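Label Kirnen – Compte rendu de réunion, juillet 2026
Présentes : S. Reinholz, Á. Egan, R. Mandagi. Excusée : M. Breathnach.

1. Coffret Drevancombe
Transfert des 42 bandes terminé. Deux prises alternatives écartées (pleurage).

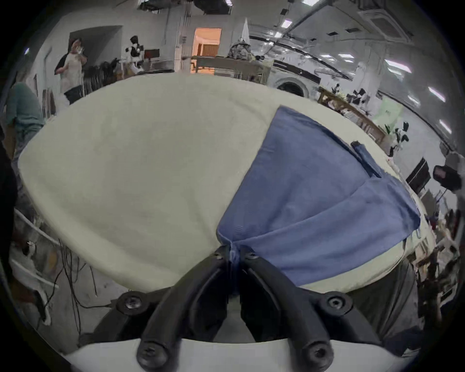 2. Pressage
Devis Jutley retenu : 700 exemplaires, 132 g.
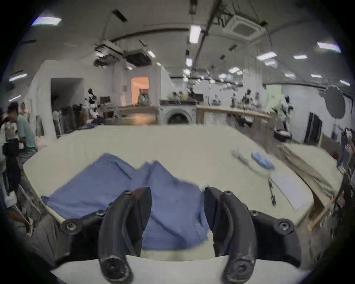 Test pressing attendu en septembre. Durée par disque : jusqu'à 90 minutes en version CD.

3. Livret
Á. Egan relit les crédits de session. 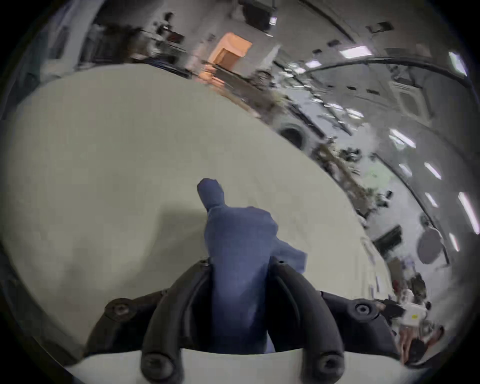
Textes à remettre à R. Mandagi avant maquette. Droits Tully : relance par S. Reinholz.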